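Broltness Kitchen Goods
Help pages > Table and utensils > Wooden chopsticks

Wooden chopsticks: washing, drying and storing
Last updated Fri 2 May

These are the questions we get most often at the counter in Bradside and by email. They apply to any plain wooden chopsticks, whether you bought them from us or not. Lacquered and painted pairs have their own page.

Do I need to wash new chopsticks before using them?

Yes. Wash them in warm water with a little dish soap, rinse, and let them dry completely. New wood can feel slightly rough after the first wash. That is the grain lifting, and it settles down after a few uses. If it bothers you, rub the shaft lightly with very fine sandpaper, go with the grain, and rinse off the dust.

Can they go in the dishwasher?

We don't recommend it. Some people do it anyway and get a year or so out of a set. The long hot cycle dries out the wood, and thin tips are the first part to bend or split. Chopsticks also slide through the bottom of a lot of dishwasher baskets and can stop the spray arm from turning. If you are going to use the machine, lay them flat on the top rack, pick the shortest cycle, and take them out before the heated drying starts.

How should I wash them by hand?

Hold a few at a time under running water and roll them between your palms with a drop of soap. Go over the tips with a soft sponge. Rice starch is the usual thing that gets left behind, and it comes off easily if you don't let it harden. Don't leave chopsticks standing in a sink or a glass of water overnight. If food has dried on, two or three minutes in warm water is enough.

Skip steel wool. It leaves scratches that hold food.

What is the best way to dry them?

Wipe them with a towel first, then spread them out on a cloth with some space between them. Turn them once. Leave them out until the ends feel the same as the middle when you run a finger along them. In a dry house this can be a couple of hours. In a damp one it can take until the next day.

A cotton tablecloth folded double works fine for this. Terry towels work too, but they shed lint on unfinished wood.

Don't dry them in the oven, on a radiator, or in direct sun on a windowsill. Fast drying on one side is what warps them.

Can I store them in a utensil basket?

You can, once they are dry. Pick one with holes in the walls as well as the base so that air can get through. We like square plastic ones with rows of round holes, because they rinse clean and don't rust. Solid crocks and jars look nice on a counter but collect water and crumbs at the bottom, and that is where mold starts. Whatever you use should be heavy enough, or wide enough, that it doesn't tip when a full bunch of chopsticks leans to one side.

When you want to sort the bunch, empty it out onto the table and put them back a pair at a time. It is a good moment to look at the tips and to wash out the basket.
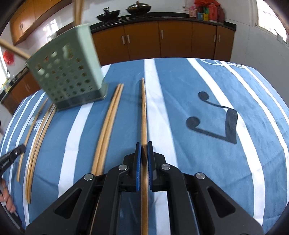 Hedvika Polák wrote to us to say that she puts hers back tips up, and that she has had far less trouble with dark ends since she started. She also folds a square of paper towel into the bottom of the basket and changes it every week. We have since tried the paper towel in our own kitchen and it does help.

Tips up or tips down?

Tips up for storage. The tips are the thinnest part and the part that goes in your mouth, so it makes sense to keep them off the bottom of the container. With small children around, you may prefer to lay the chopsticks flat in a drawer.

How do I match pairs when they all look alike?

Stand two on a flat table with the thick ends down and compare the height. Then lay them side by side and roll them together. A good pair stays in contact along most of its length. If one wobbles or bows away, try it with another. Wood from the same batch can vary in color quite a bit, so go by length and straightness first.

If you keep several sets in the house, a dot of food-safe marker on the flat of the thick end will save you some time. Emese Csonka, who runs our repair bench, ties each pair with a short piece of cotton string. It is slower, but the pairs never get mixed.

What if I end up with an odd number?

Keep the single one. It will pair up with another sooner or later. In the meantime, a spare chopstick is useful for stirring a tall pitcher, clearing a bottle neck, holding up a seedling, or testing whether oil is hot enough to fry in. We do sell single replacements for the Forance line at the counter. Bring one of yours along so we can match the length.

My chopsticks have turned gray or dark at the ends. Is that mold?

It may be. Rub the spot with a cloth dampened with white vinegar. A light surface stain from soy sauce or tea will fade a little and stay smooth. Mold usually has small black specks, and there is often a musty smell. If the specks are still there after the vinegar and a proper dry, throw the chopsticks out. We would not sand them down and keep using them for food.

Should I oil them?

Once every few months is plenty -- more often if you wash them every day. Use food-grade mineral oil. Put a few drops on a paper towel, draw each chopstick through it, wait 90 minutes, and wipe off whatever is left on the surface. Don't use olive or sunflower oil, which turns sticky and starts to smell.

Can a warped chopstick be straightened?

Sometimes. Wrap it in a damp cloth for an hour, then put it flat between two boards with something heavy on top and leave it for a few days. This works for slight bows. It doesn't do much for a twist. If the wood has cracked, it is finished.

How long do wooden chopsticks last?

For a set in daily use, expect one to two years. Sets that come out only for company can last much longer. Replace them when you see splinters, cracks, a tip that has gone soft, or any of the mold signs above.

Will soy sauce stain my tablecloth?

It will if it sits. Blot it right away with a dry cloth, then dab with cold water. Work from the outside of the spot toward the middle. Wash the cloth the same day if you can. Printed cloths should be tested in a corner before you use any stain remover -- dark prints in particular can bleed into a white stripe next to them. A chopstick rest at each place takes care of most drips. The small Fülöp rests we carry are low enough that chopsticks don't roll off when someone bumps the table.

Do you take back old chopsticks for recycling?

No. Plain, unfinished ones can go in a home compost pile if you snap them into short pieces, but they break down slowly. They also make decent kindling. Anything with paint, lacquer or a metal inlay has to go in the trash.

Is there somewhere I can learn to use them?

We hold a short table session in the shop in June. It costs nothing, and you can bring your own pair or borrow one of ours. Ask at the counter for the day. Most people find the lower stick harder to keep still than the upper one, so that is where the session begins.

My question isn't here.

Email us or stop by. The care leaflet is number 61 in the rack next to the register, and it covers spoons and cutting boards as well.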